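Work and Automation, Handout 4: the parcel bench
Notes revised 10/9/21

We carry on with the returns room at Pemley. Last time we covered the old layout, with one person to a bench and a paper sheet for the weights. Gonetti put in the first robot bench in July, and the job was split up again.

What the bench worker used to do: lift the mailer out of the crate, put it on the scale, key in the code, write down the weight, set it aside. A practised worker cleared 300 parcels a shift. Speed was paid for, and people over that figure got a bonus.

What changed:

The lifting and placing went to the robot. Soft plastic mailers are hard for it -- they fold, slide and catch on each other -- so a worker still steps in up to 20 times an hour.

The bonus went. Staff at the bench are now on a flat rate. Some gained by this and the fastest lost.

One worker minds two benches. Several said their backs were better and the day felt longer. They also talk less, as the benches are further apart.

Training is now two days, run by Demirtaş. Before, you stood beside someone for a morning.

For the seminar, read the Pulalitz interviews and mark each place where a worker describes a skill. Note whether the skill is still used, and who is paid for it. Bring one page, 200 words at most.

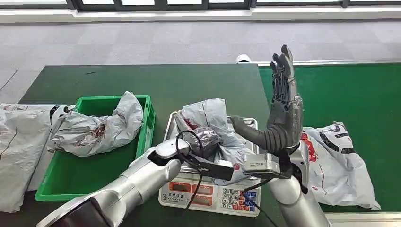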